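**Progress note, Clenard work package – fault on simulated pick and place runs**
29 October 2019
To: Zawadi Kimaro, Ukmont
From: Costel Kadrić, Flindach

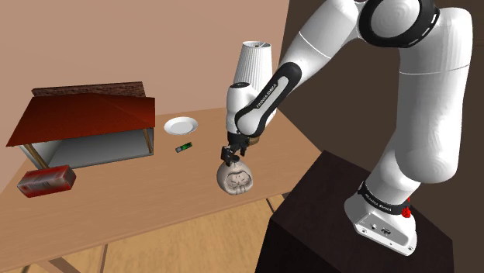
Short version first. We lost time this period to a grip fault in the simulator and the milestone on mixed objects will be late. No hardware involved, nobody near a moving arm, nothing damaged. But it does touch the safety case so you should have it in writing before the call.

**What went wrong**

The stop command did not stop the arm while it was carrying something. In a run with an object in the fingers, a stop request was logged, the controller said "halted", and the arm carried on to the end of its move. Then opened the gripper. On a real table that is a dropped load, or worse a hand in the way.

We found it by accident. Kariuki (our run logger) flagged a mismatch between the halt time and the last joint movement, and I assumed the logger was wrong. It wasn't. Lost two days on that, my fault.

Re-ran the batch of 200 with stop requests put in at random points. 8 of them carried on moving after the halt. All with a lifted object, none with empty fingers.

**Cause**

As far as we can tell:

- when the fingers close, the planner hands over to a separate "carry" routine
- carry routine keeps its own queue of moves
- stop clears the main queue only, so whatever is left in the carry queue still gets played out

The odd part is why only a few runs showed it. Mostly the carry queue is already empty by the time the stop comes in. Lumpy or awkward objects get a slower lift with more steps in it, so there is more left over to play. The box shapes hardly ever trip it, which is why the April tests looked clean – we were using almost nothing but boxes then.

**Done so far**

- Stop now clears both queues. In since last week.
- Gripper holds on a stop, no opening untill someone releases it by hand command.
- Logger mismatch now fails the run instead of just writing a warning.
- Repeat of the 8 bad runs with the fix: all halted where they should.

**Not done**

- Full batch again with the fix. Needs roughly 6 hours of machine time and we keep getting bumped off the shared server.
- Stops during the actual closing of the fingers. Not tested at all, I don't want to guess.
- Write up for the safety file. Half a page exists, its not fit to send.

**Effect on the plan**

Mixed objects milestone slips, I'd say by a fortnight. The transfer to the real arm should not start until the full batch is clean, and I would like that agreed by Ukmont and not just by me. Cluttered table layouts stay as they are, no need to rebuild those.

Spend is fine. 96 hours booked to the package this period, a good chunk of it on this fault. No extra money asked for.

**Need from you**

1. OK to hold the transfer, by email will do
2. A word with whoever runs the server bookings
3. Tell me if the safety file has to go through your people before or after ours – the contract reads both ways

Will send the batch numbers as soon as I have them.

Costel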